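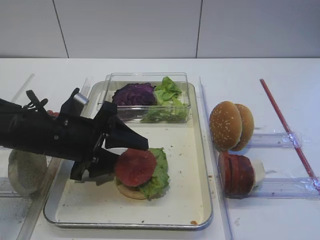 July, playlist plugin for Corker, morning

Picking up from where Wai-kit left off. The job: Corker (our fork of the player) should remember the playlist as well as the place in the song. At the moment you close it, open it, and it has the song position right but drops you into a list of one. Annoying for anyone with a long queue.

Built from clean on the Brurnden box. First go failed, missing header, my fault, had the old taglib path in my shell profile. Fixed the path. Second go fine.

State file now gets written to the config folder, next to the normal settings. Plain text, one track per line, position on the last line. Wai-kit wanted sqlite. I still say text, you can open it and see what's broken.

Tried:
- short list, 7 tracks, all local. Close, open. List back, right track, right second.
- same list, shuffle on. List back, order wrong. It saves the order on screen and loses the shuffled one.
- list with two tracks on the network share, share not mounted. Hangs at startup. Bad. Had to kill it from a terminal.
- 1000 tracks (the script Essam wrote that makes silent oggs). Loads, but slow, window is grey till it finishes.

The hang is the one to fix first. It stats every file before drawing the window, and a dead mount just sits there. Needs to go in the background thread with the tag reading. Look at how Gilani does it, they had the same bug and there's a long thread on it in their tracker.

11.20

Moved the file check to the background. Window comes up straight away now, missing tracks go grey in the list and stay there. Did not want to remove them, people unmount things all the time and would be furious to lose half a queue.

New problem: if you press play before the check is done it skips to the first track it knows about. So it starts playing something you didnt ask for. Put in a wait of 2 seconds for the chosen track only, then gives up and shows the message. Ugly but ok for now. TODO make that a setting? Or don't. Too many settings already.

Shuffle: asked Wai-kit on chat. He says save the seed. I tried saving the seed, works until you add a track, then the whole order changes. Going to save the order itself as a second block in the file. Bigger file, who cares.

Track names with line breaks in them. Yes, really, Essam has one. Breaks the text format completely. Escaping them now. (Wai-kit will say sqlite again. He can.)

After lunch

Packaging. The deb builds, the rpm complains about the licence field. Changed it to the short form and it shut up. Flatpak not tried, the sandbox puts config somewhere else and I haven't worked out where the state file ends up.
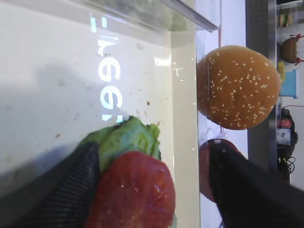
Icons and the demo skin next. Essam El Sherbiny has sent a new set for Rirngate, the light theme, and they look good on a dark panel but the play and pause outlines vanish on white. Asked him for a version with a thicker line. The accent colours are in the theme file as hex and I can't tell anything from hex: the progress bar wants to be a proper deep red like the tomato slice, and the "ready" dot the bright green of that lettuce leaf. Current red is more of a brick. Changed both, restarted, better. The pale blue for the tooltips is too weak on a white window, same trouble as the big pale letters on the tabletop, so darker there too. Left the grey alone.

Also found the skin reloads every time the window gets focus. Not new, it was in the version before the fork as well. Filed it, not touching it today.

16.40

Timing on the big list again with the thread change. Roughly 30 seconds before all the tags are in, but you can scroll and play meanwhile so it doesn't feel bad. Most of that is the disk on the Brurnden box. Should try it on a machine with an ssd before anyone starts optimising.

Memory looks flat. Left it running through the whole silent list, no growth.

Crash, once, on quit. Didn't catch it. Backtrace was cut short because I'd built without symbols, stupid. Think it's the background thread still writing to the list when the window goes. Rebuilt with symbols, quit it over and over, won't do it now of course. Put a join in before the window is destroyed, on suspicion.

Still open:
- flatpak config path
- play-before-check wait, make it less horrible
- the crash, if it comes back
- old state files with no shuffle block, currently ignored quietly, should at least load the plain list
- tests for the escaping, I only tried Essam's one file

Branch is pushed, not merged. Wai-kit please read the thread bit before anything else, espcially the locking round the list model. I have a lock in there twice and I think one of them is pointless but I was scared to take it out.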